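# How Does a Robot Know Where to Poke?

Stick out one finger and touch the tip of your nose. Easy, right? You didn't think about your shoulder or your elbow. Your brain sorted all of that out before you could even say "nose."

A robot arm needs help with that part, and the help comes from software. Software is a long list of instructions that a computer follows, one after another, very fast!

Haiyan Yao writes that kind of software. Her program is called Droten, and she tests it inside a make-believe room that lives on her computer. The room is drawn with math, so if the arm bonks into something, she just starts over. (Imagine if you could do that with a dropped ice cream cone.) 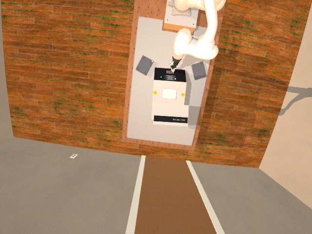
Droten has three big questions to answer. The first one is "Where is everything?" Finding out is called **perception**. To you, the white machine on the table has a black panel with a little grid of keys on it, and you spot that right away. The computer starts with nothing but numbers! It has to work out which numbers belong to the machine, which belong to the table, and which are only a shadow.

The second question is "How do I get there?" That's called **planning**. Try this at home: put a cup on a table and reach for it with your elbow high in the air. Now reach for it with your elbow tucked in. Your hand ended up in the same spot, but your arm took a different path. A robot arm has lots of paths to pick from too, and some of them go straight through the furniture. In one test, Droten looked at 442 paths and kept just 8. 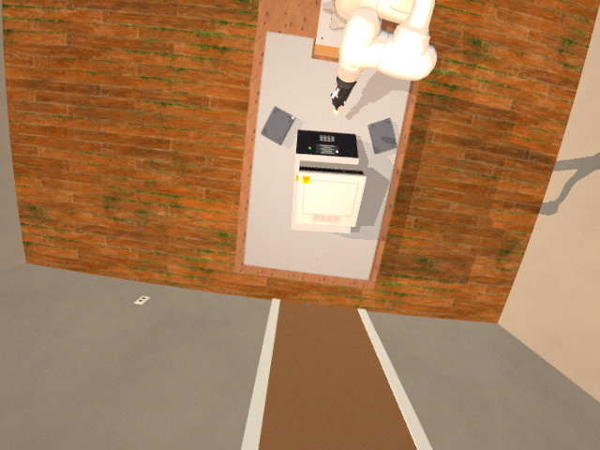

Then comes the third question, "Am I doing it right?" This one is **control**, and it's Haiyan's favorite. The software tells each joint to move a teeny bit, checks where the joint ended up, and fixes any mistake. Then it does it again. And again! You do the same thing when you carry a very full glass of milk — you go a little, you look, you slow down.

Fingertips are the tricky bit. Stop too soon and a button doesn't get pressed. Go too far and you push way too hard. So Haiyan tells Droten to slow the arm down for the last little stretch.

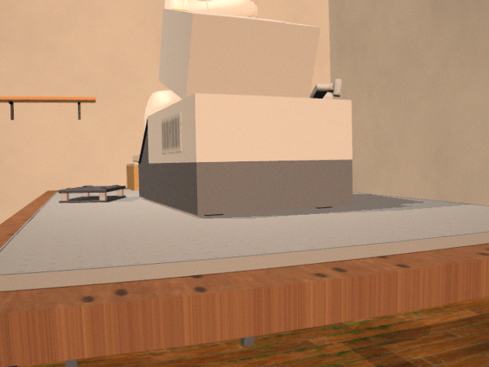 It also helps to look from more than one side. Hold your thumb up in front of a lamp and close one eye. Is your thumb touching the lamp? It sure looks like it! Lean over sideways and you'll see the gap. Programmers move their view around the make-believe room for the same reason.

**Be the robot!** Ask a friend to close their eyes and hold out one finger. Put a big button or a coin on the table. Now you're the software, and you can only say "left," "right," "forward," "back," "up" and "down." Can you get the finger there in 52 moves? Trade places and try again with smaller moves near the end.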